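24 Feb 2018

Weighed in this morning before coffee. Down a little from last week, which I'll take, given the two dinners out. Sleep was fine. Knee is sore on the stairs again but okay on flat ground.

I went to the Vornley talk on drinks at noon and skipped the pastry table.
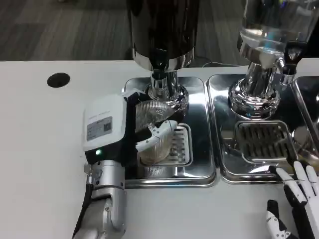
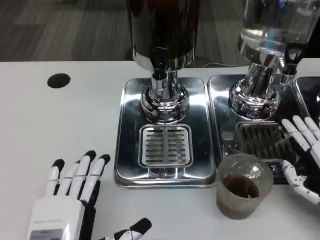
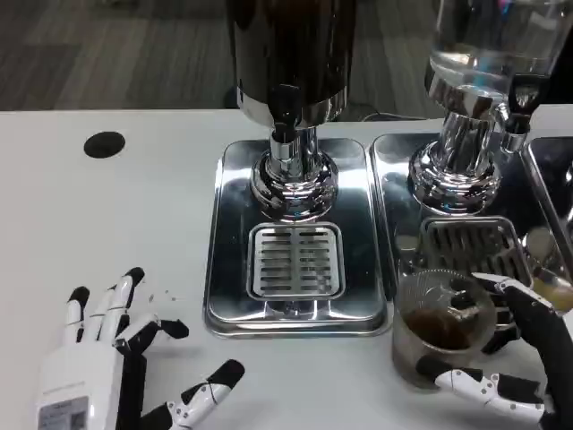
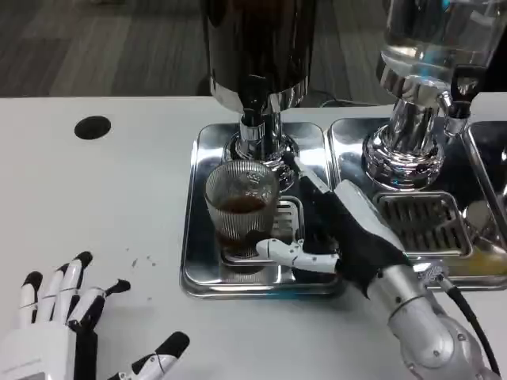
The two drink dispensers, dark one on the left and water on the right.

Breakfast was two eggs, one slice of toast and half a grapefruit. I have stopped buying the Fadon breakfast bars. I used to eat one in the car and call it a meal, and then I was hungry again by the time I had parked. Eggs take me six minutes and I don't think about food until lunch.

The talk was an hour and mostly covered what people drink without counting it. Yareli Zavala ran it. She had us write down everything we drank yesterday, and I thought mine would be a short list. It was one coffee with cream and sugar, another coffee with cream and sugar, a glass of orange juice, a sweet tea with lunch, and a second sweet tea because the refills are free. Then a small glass of milk at night. I added it up with the chart she handed out and got more than 700 calories. I had written none of it in this diary. I went back and checked, and I have not written down a drink since October except for wine at Thanksgiving.

So that is probably my answer for why January went nowhere. I was careful with every plate and then drank another meal on top of it.

Somebody asked about diet soda and Yareli said she would not fight anyone over one a day, but she would like to see water first. A man near the back wanted to know if juice counts as fruit. She said eat the orange. I asked about cream, and she said measure it with a spoon for a week before deciding anything. I did that when I got home. What I pour is four tablespoons. I would have told you it was one.

Lunch was late because of the talk. Turkey and lettuce on rye, mustard, no mayo, an apple. Water. I was hungry enough that I ate it standing up at the counter, and I am supposed to be sitting down for meals, so no check mark for that one.

Stopped at Plidulwood for groceries after. List, for my own record:

Chicken thighs, skin off
Frozen spinach
Plain yogurt, the big tub
Black beans
Unsweetened tea bags
Lemons
Oatmeal

I read the label on the flavored yogurt I always get and put it back. 20 grams of sugar in a cup that I finish in five bites. The plain one needs something, so I'll try it with cinnamon and some of the frozen berries that have been in the freezer since summer. I also stood in front of the cookies for a while and then went and paid.

Walked 15 minutes when I got home, up to the church and back. I wanted to do more but the knee said no. Bae called while I was walking. She is still on her all-soup plan and sounded tired and short with everybody. I did not say anything about it. I did one of those in my thirties, lost weight fast, and had it all back before the summer was over. She asked what I was doing and I said writing things down. She said that sounded boring. It is pretty boring.

Dinner was chicken, black beans and spinach with lemon on it. Good. Went back for more beans and wrote that down too. One cup of decaf with one tablespoon of cream, measured. It tasted thin. I'll see if I get used to it.

Around nine I wanted something crunchy and had a handful of pretzels out of the bag. Then I put the rest in a bowl, weighed it, and worked out that my handful was maybe 110 calories. Not terrible. The bag is on the high shelf now.

Drinks today: water, four glasses. Black coffee at Vornley, one cup. Coffee with measured cream at home, one. Decaf with dinner, one. No sweet tea.

Page 258 of this notebook. I need to buy another one before I run out, and find out if the pharmacy still carries the kind with the stiff cover.

Tomorrow: oatmeal, make the iced tea with no sugar, call about the knee.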